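## From the Reading Room at Tendville

Our summer reading group has settled on its book, and I'm so pleased with the choice – it's Journey to the West, which Nest Wogan has been gently lobbying for since last August.
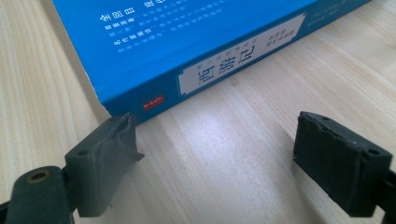

### How it will work

We start on Thu 8 June and meet every week for 10 weeks, in the room with the good chairs. The blue paperback is in Chinese, and four of our members will be reading along in it, with Demetrius Mahmoud kindly reading a page or so aloud each week so the rest of us can hear how it sounds (I could listen to him all evening, even if I only catch the names!). Everybody else can bring whichever English translation they like. It's fine if yours is a shortened one, and it's fine if you fall behind, as I surely will.

We have 22 places and a few are still open. Tegwen Ellis is keeping the list, so drop her a note or catch her at the front desk. She would also love to hear from anyone willing to bring a cake or a big pot of tea – Ynyr Craddock has already claimed the first week with his ginger loaf.

For the first meeting, please read as far as Monkey's trouble in Heaven.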